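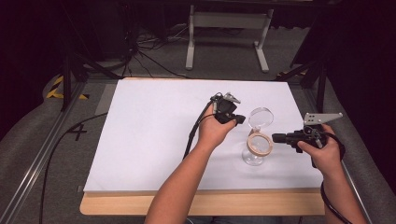
Part-time Bookkeeping and Office Assistant
Hedthorpe Community Print Shop

Hours: 12 per week, spread over three mornings
Start: July
Reports to: Meifang Jin, shop manager

Hedthorpe is a walk-in print shop. We do flyers, booklets, wedding invitations, church bulletins, menus and a fair number of school yearbooks. We have 171 active customer accounts, and most of them are small: a restaurant that reprints its menu twice a year, a soccer league that needs schedules. Two of us have been doing the books in the evenings and we need someone to take them over during the day.

What the job involves

Entering supplier invoices and matching them to delivery slips. Our main paper supplier is Flallent, which bills weekly, and the numbers on the slip and the invoice do not always agree. You would call them when they don't.

Sending customer invoices and following up on the late ones. Our terms are 31 days. Most people pay on time once they get a polite reminder. A few need a phone call.

Reconciling the cash drawer and the card terminal with the sales log each morning you are in.

Answering the phone and the counter bell when everyone else is in the back. You will not be expected to quote prices on large jobs, but you should be able to take down paper size, quantity, color or black and white, and the date it is needed.

Filing. We still keep paper copies of job tickets for two years. The cabinets are in fair order up to last fall and in poor order after that.

We use Plandico for job tracking and invoicing. If you have never used it, that is fine. Damián Valdebenito runs our front counter and will train you over the first 2 weeks. He learned it on the job himself and wrote a short guide, which you will get on your first morning.

What we are looking for

At least a year of bookkeeping, billing or accounts work, paid or unpaid. If you kept the books for a club or a family business, tell us about it.

Comfort with spreadsheets. You should know how to sort, filter and total a column without help.

Clear handwriting. Job tickets are filled in by hand and the press operators have to read them.

A good phone manner, including with people who are annoyed about a bill.

Spanish or Mandarin would be useful at the counter but is not required. No degree is required. You do not need to know anything about printing.

Practical details

The mornings run from 8:30 to 12:30. We can be somewhat flexible about which three mornings you work, but the end of the month has to be covered. Hours go up a little in late spring when the yearbooks come in — you can say no to the extra ones.

Pay is hourly and depends on experience. We will tell you the rate on our first phone call, before you spend time on an interview. You get paid sick time and a discount on personal printing.

The office is on the ground floor, next to the press room. It gets loud when the folder is running, and there is a smell of ink most days. There is one step at the front door and a level entrance from the parking lot in back. The number 12 bus stops across the street, outside the Jiang bakery.

How to apply

Send a resume, or a plain letter listing your past work, to Meifang Jin at the shop. You can also drop it off at the counter. Please include the names of two people we can call, and say which mornings you are free. A cover letter is optional.

We plan to call people in the order we hear from them. The interview takes less than an hour and includes a short exercise with a stack of invoices and a delivery log. You can use a calculator. If you need anything changed so you can take part in the interview, let Meifang know when she calls.

The posting stays up until the job is filled.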